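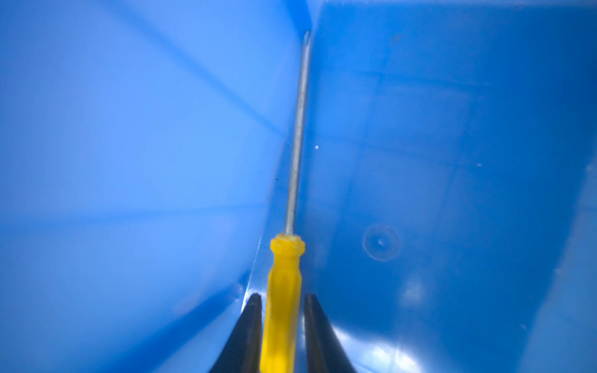

Visit day, notes from the two-arm bench

27 April 2023

Written up the same evening from the paper pad. Ariel Enriquez has the sign-in sheet and the visitor questions that I didn't get down. Add to this if I missed anything.

Visitors were the group from Prastmont, plus two people from the Dranham technical college who asked to come along on the same slot. Sizwe Xaba met them at the door and did the safety talk. I ran the arms. Ariel stood on the visitor side of the table and answered questions so I could keep my hands on the leaders.

Setup before they came

Powered up both arms and let them sit in the rest pose while I did the cables. Left arm came up clean. Right arm threw a joint 4 warning on the first try, cleared on power cycle, did not come back all day. Logged it anyway. This is the second time since March.

Homed both. Checked the zero on the right gripper against the printed gauge and it was closing a hair early, so I ran the gripper calibration again. Fine after that.

Checked all camera streams on the monitor. Right wrist was a bit dark compared to left. Left it alone. I did not want to touch exposure right before a visit and then have a set of episodes that don't match the ones from last week.

Retied the sleeve on the right wrist. It had been catching on the bracket when joint 6 goes past the halfway point. Better now but the loop is still big. Want to shorten it when we have an afternoon.

Task for the day was the bin and screwdriver. Blue bin on the marble-pattern top, yellow-handled screwdriver, pick it out, hand over, put it back. Sizwe had wanted the cable routing task because it looks more impressive. I argued for the screwdriver because it works, and we had a 20 minute slot per group. We kept cable routing as a backup and did not use it.

First group

Sizwe's talk ran long. That left less time on the arms than planned, so I skipped the slide with the system diagram and went straight to moving things.

Did the pick by hand first, by which I mean teleop, with me on the leader arms. Three clean picks. On the fourth I came down with the jaws too far toward the butt of the handle and the screwdriver rotated when I lifted. It swung, touched the wall of the bin, and stayed in the jaws. I put it down and did it again. The visitors seemed to like that one more than the clean ones.

Question from the taller of the two Prastmont engineers: why not use suction. Ariel explained that the object set has a lot of thin and faceted things in it and we would be changing tools all day. He also wanted to know the payload. I said 500 g is what we stay under on this bench for anything the policy will be handling. The arm will take more than that. I should have said so more clearly, because he wrote down 500 g as the arm limit. Ariel to fix in the follow-up email.

Question on how many demonstrations are behind the current policy. 1,991 in the set as of the last training run. That is after Sizwe's cleanup pass, with the aborted ones and the ones with dropped video taken out. Someone asked if that was a lot. Sizwe said it depends what you want the thing to do, and talked about the difference between one bin in one place and the bin moved around the table. I thought that was a good answer and we should lead with it next time.

Then ran the policy. Bin in the usual spot, screwdriver lying along the bin. Picked first time. Second run I let one of the college people place the screwdriver and she put it tight in the corner. Policy went in, hesitated above the handle, closed on nothing, backed out, went in again and got it. The retry took a while. I had my hand on the stop the whole time and did not need it.

Between groups

Short break. Wiped the finger pads. The right pad has a worn area on the inner face and I think it is losing grip on the faceted handles when they sit low in the jaws. New pads are on the Mthembu order that went in last month. Ask Sizwe where that is.

Moved the bin back by eye. We should mark the table. I know the argument against marking (marks end up in the training images and the policy learns the marks) but we could do it with the overhead view and a saved overlay on the monitor. Ariel says this is half an hour of work. Put her name on it.

Also noticed the far gripper was parked lower than I like. If the near arm had gone long on a retry they would have been in each other's space. Changed the park pose for the second group and saved it as a new preset, name is park_high. Please use that one for any run where both arms are live over the same bin.
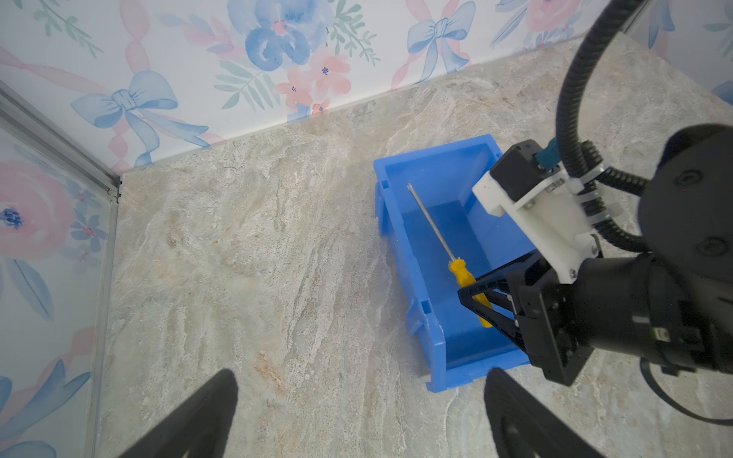 and while I was in the preset file I took out the four old ones from the bottle task. If anyone misses them they are in the repo history.

Drank a coffee. Sizwe moved the visitor line back by one floor tile because people in the first group kept leaning in over the table to see the jaws close. Good change, keep it.

Second group

Bigger group, quieter. Mostly people from the Prastmont production side who have an arm cell of their own with a fixed program. They were interested in the leader arms and wanted to try them. We had agreed beforehand that visitors could drive one arm at a time, with me holding the enable.

The first person to try it went too fast, which everybody does. Told him to rest his elbow on the table and move from the wrist. After that he got the screwdriver on the next attempt and lifted it with the shaft pointing up, then did not know how to put it down. This comes up with every new operator. Lifting is easy to show, setting down is not. In the operator sheet I only have one line about setting down and it should be a full section. I will write it.

Second person had clearly used something like this before. Smooth, slow, good depth judgment. She asked to look at the wrist view only, with her back half turned to the table, and did the pick from the monitor. Worked. She said the wrist view gave her what she needed for the last bit but she lost track of where the bin was in the approach. Matches what we see with the policy when we mask the overhead stream. I told her so and we had a useful talk about it. Got her card, it is pinned over the bench.

Handover from one arm to the other: I did two by teleop. One good, one where I released too early and the screwdriver went back into the bin on its side with a clack. Did not run the handover on the policy. It is at 17 good out of the last 20 trials, and I would have been fine with that on a normal day, but with people that close I wanted to keep it to single arm.

Sizwe disagrees with me on this and thinks we should show the failures. Writing it down so we settle it before the Brastura people come.

Last run with the second group was policy only, bin turned at a steeper angle than anything in the set. It went over the bin, opened, and stayed there without going down. I gave it a while and then stopped it. That is a failure but a tame one. I explained that the bin angle was outside of what it had been trained on, and one of the production people said their cell would have just driven into it. Fair point for us, though I don't want to sell it that way.

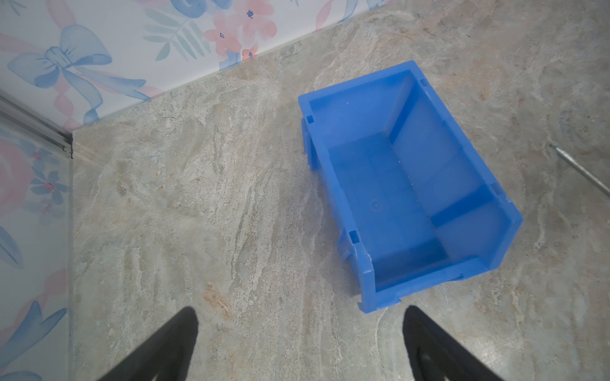

Wrist view over the blue bin, jaws open.

Questions we got, both groups, short form

What does it do if the lights go out. Stops being useful. We have not tested it properly. Could do a dimming test with the bench lamp.

Can it tell one screwdriver from another. No, not with this policy, it goes for what is in the bin.

How long to teach it a new object. Depends on the object. Sizwe gave a range and I would like us all to give the same range, so please agree on one and put it in the visitor sheet.

Is the wallpaper on purpose. Yes, we change the backdrops between sets and the floral one is the current one.

Could it work with a metal bin. Probably more trouble with glare. We have not collected any.

Who cleans it. Me.

Things to do

Joint 4 warning on the right arm: open a ticket with the log attached. Mine.

Follow-up email with the payload correction. Ariel.

Finger pads: chase the Mthembu order. Sizwe.

Overlay for bin position on the monitor. Ariel.

Operator sheet, section on setting down. Mine, by the end of next week.

Shorten the cable sleeve on the right wrist, and check the left one for the same rubbing while the tools are out.

Steep bin angles: collect a batch. I would start with the bin turned both ways from the usual position and the screwdriver both handle-near and handle-far. Do not mix these into the main set until Sizwe has looked at them.

Visitor episodes were recorded under the tag visit_demo. Keep them out of training. The ones driven by the second person in the second group might be worth keeping for the wrist-only comparison, but ask her first.

Arms parked and powered down at the end, screwdriver back in the tool drawer, stop button checked. Lamp over the bench is flickering again.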